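Notes from the Practice Lab

What happened to the people who used to sew

Regular readers will remember that in July the training wing at Amoah took delivery of a program called Flodow, which runs our two-armed surgical robot through suturing practice without a person at the controls. Readers may also remember the mood in the break room that week, which was roughly the mood of a horse being shown a brochure for tractors.

A quick recap for new staff. Our lab prepares and tests practice tissue for the surgical teams who train here. Every batch of pads has to be stitched before it goes out, so we know it holds a suture and doesn't tear like wet bread. Until this summer the stitching was done by us, at the console, in shifts. A good operator could manage 22 stitches before lunch and would then be unfit for conversation until the coffee had worked.

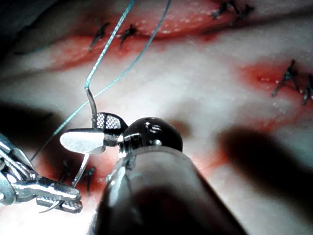
The plan from Bevumer, who supply the software, was that the six of us on the console rota would be "freed up for higher-value tasks." I have been freed up for higher-value tasks at three employers now, and at two of them the task was finding another job. So I went into the first month with my arms folded.

What we got was a different day, with different complaints in it. Console shifts are down to 15 minutes at a stretch, mostly to take over when the program stops and asks for a person. It stops politely. A light comes on, a chime plays, and the whole lab looks up like meerkats. The usual reason is thread. A human hand deals with a slack loop of suture without the owner of the hand ever hearing about it. Flodow gives the matter a great deal of thought, and then it rings for one of us.

The rest of the time we watch and mark. Each run gets scored for needle angle, grip, spacing and whether the wound edges meet, and the scores go back to Bevumer so the next version can be less bad at it. Nhyira Addo has been through almost 2,000 of these attempts and has developed opinions. She can tell from the approach whether a pass is going to be clean, and she will say so out loud, before it happens, to anyone standing near the screen. We have stopped betting against her.
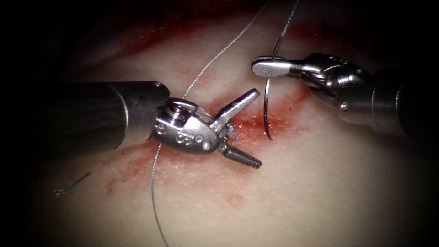
One instrument open, the other holding the needle over the incision.

Her view, since I asked for it, is that the job has moved from her wrists to her eyes. "My hands feel better and my neck feels worse," she told me, and went off to raise her monitor with two binders. The binders have since become a purchase request. If you are in Facilities and reading this, it is the one marked urgent.

Some things we did not see coming. New starters used to learn by doing the dull stitches, and the dull stitches are now taken. How do you mark a pass if you've never fumbled one? For now everyone new gets 3 weeks on the console with the program switched off, and the older hands have asked for a regular turn as well, supposedly to keep their skills up. I suspect they miss it. I put my name down too.

Pay grades were the other sore point. The scoring work was first written up as "monitoring," a word that sits one grade lower than "operating." After some frank discussion it is now written up as "assessment," and the grades stay where they were. Thanks to everyone who came to that meeting, including those who only came for the sandwiches.

Next on the list is Flenora, the scheduling tool, which will decide who answers the chime. Comments on the draft rota go in the folder by the console. Please sign them this time.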